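Un pays sans mer et sans mines apprend vite à compter sur ses voisins, et Grendolby, dont je vous parle avec tendresse (ma grand-mère y a grandi), l'a appris mieux que d'autres. Le sel y remontait la rivière Balton dans des barques à fond plat, huit par convoi, et tout le monde descendait au quai pour les voir arriver.
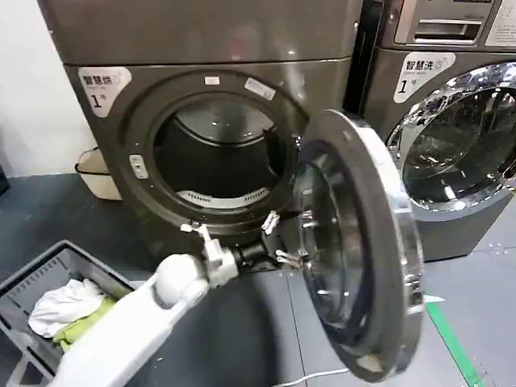

On payait en laine, parfois en miel, et les mauvaises années en promesses – ce qui faisait de longues soirées chez le notaire, vous l'imaginez ! 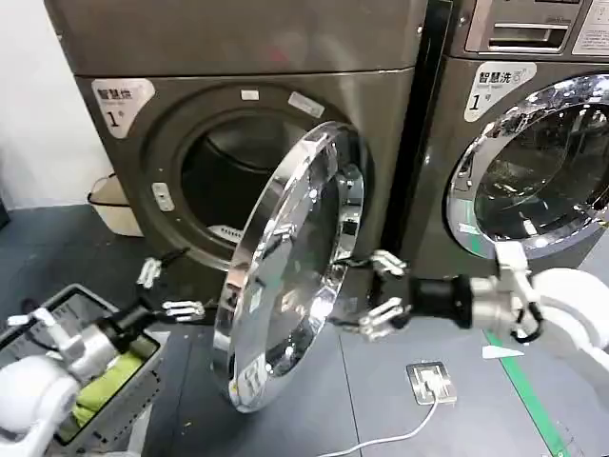 Rédaction Histoire et Sociétés

L'historienne Orsolya Bognár a passé des mois dans les registres de la maison Virág, 424 feuillets d'une écriture serrée où le prix du sac grimpe de 43 à 78 deniers en un seul hiver. Elle y voit l'origine de la révolte de mai, quand les tisserands ont barré le pont.

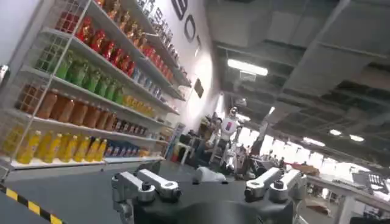

Dernière mise à jour : lundi 27 décembre

Norbert Szűcs, qui enseigne au lycée de la ville, penche plutôt pour une querelle de péage, et ils en discutent encore, très courtoisement, autour d'un café.
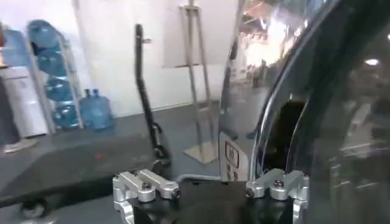
Rédaction Histoire et Sociétés

Les registres, eux, s'arrêtent au printemps suivant, sur une livraison de laine dont le prix est resté en blanc. Mme Bognár espère retrouver la suite dans les papiers de la famille Clurnoretti, qui dorment toujours au grenier.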